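Home Topics Maps and Places Numbers Plants Ask a Grown-Up

How a Map Grid Helps You Find Things
10 Apr 2020 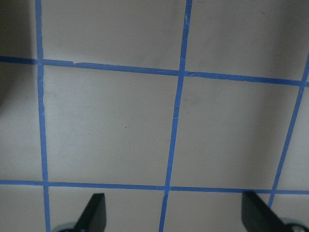
A grid marked with blue tape.

Suppose you want to tell a friend where the duck pond is on a map of your town. You could say, "It's kind of near the middle, next to the green part." Your friend might find it. Your friend might also end up looking at the golf course.

A grid makes this much easier. A grid is a set of lines that cross each other. Some lines go up and down, and some go from side to side. The spaces between the lines are called squares, even when they are a little crooked.

Giving each square a name

On most town maps, letters run along the top and numbers run down the side. Put a letter and a number together and you have the name of one square. If the pond is in C4, put one finger on the letter C and another on the number 4. Move the first finger straight down and the second finger straight across. They meet in the square with the pond in it.

Most people say the letter first. If your map has numbers on both sides, you need to agree on which one comes first, or you will get two different answers. Square 3, 4 is not the same place as square 4, 3.

Big squares and small squares

Look at a map of the town of Fekstead with only a few large squares. The school, the library and the bus station might all be in the same one. Knowing the square tells you where to start looking, but you still have to look.

Now draw the same map with 50 squares. Each square covers less ground, so its name tells you more. The map is harder to read, though, with so many lines on top of the streets. Mapmakers have to choose a size that works for the people using the map.

Grids for the whole Earth

Globes have a grid too. The lines that go around the globe from east to west are called lines of latitude. The lines that go from the North Pole to the South Pole are called lines of longitude. Lines of longitude are far apart at the equator and come together at the poles, so the spaces between them get narrower as you go north or south.

Ships and airplanes use these lines to say where they are, even over the ocean, where there are no street signs.

Try it yourself

Draw a map of an island and call it Rindov, or any name you like. Add a river, a cave and a hill. Use a ruler to draw your grid, then write letters along the top and numbers down the side. Pick a square for the treasure — don't mark it on the map — and write its name on another piece of paper. Ask someone to guess squares until they find it.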